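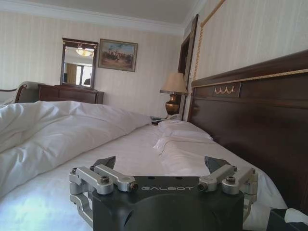

October 2023, Zidthorpe, room 209. Friday entry, linen and lint. The Idik fitted sheet has been through another wash and I wanted it on a made bed before deciding on the rest of the order. Corner pockets are deep enough for this mattress, elastic still returns after stretching. With the duvet bunched over to the left side I could look at the sheet right up to the pillows. Crease on the nearer pillow is in the case as well as the filling, so steaming the case alone won't fix it. Headboard wiped with a barely damp cloth, then a dry one. Went lightly along the gold trim and around the swag. No cleaner on either until we know what the finish is.

Wash details, so they are in one place:

- Idik sheet and duvet cover: 40 °C, Prorel liquid at half the label dose, no softener
- pillowcases: same load
- dark cotton: separate load, inside out, Prorel liquid, line dried
- duvet itself: not washed this time, aired only

Half dose was enough last time too. Full dose left the cover stiff and it needed a second rinse. Gökçe are still using the full dose at the laundry and I have asked them to change it on our card.

Second item is lint from dark cotton onto the white cover. There was a complaint in January and we never wrote down a method, so this is one. Dark piece goes on the cover folded, is left alone, then lifted straight up without dragging. Tape strip pressed once on the contact area, once on a clean area near the pillow as reference. Strips go on white card and on black card, since pale fiber disappears on the white one.

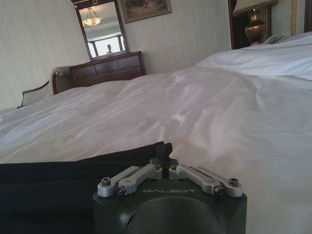

Navy-black piece folded on the duvet, lamp and headboard post at the head end.

Smooth the folded piece once with the flat of the hand and leave it. Small creases are fine. Pressing them out rubs the cloth into the cover and then the strip shows handling as well as contact. I left the cover rumpled on purpose: it gets used that way, and a pulled-tight surface gave lower readings on the bench than anything we saw in a room.

Contact time 40 minutes. Shorter times were too close to the reference strip to read by eye. I have not tried longer. Lamp side and window side should be done separately if anyone repeats this, as the cover creases differently toward the pillow and the strip is harder to lay flat.
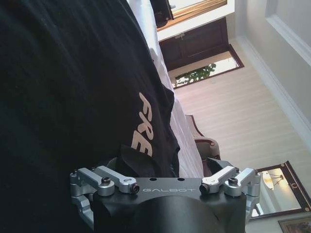 **Selim Polat**

Unfolded condition. The black garment with the off-white FRE lettering is the more awkward one, being crumpled, with part of the print lost in a fold. It drapes over the white edge, so contact is uneven and I would not compare its strip directly with the folded one. Log it as a separate condition, "loose."

Print: keep the tape off it. Iron from the reverse only, low setting, and fold afterward with the lettering outward so that it doesn't lie face to face with itself in the drawer. The last batch was folded print to print and had to be peeled apart.

Strips are in the flat tray, second shelf, labeled by condition. Not read yet. Please leave the tray covered.

Open:

- shrinkage on the Idik cover, length only. Reference mark is at 77 inches on the seam, measure from the closed end
- ask Gökçe whether their dryer filter is cleaned between dark and white loads
- spare pillowcases for 209, plain hem
- Prorel powder against liquid on the dark load, if there is any powder left in the store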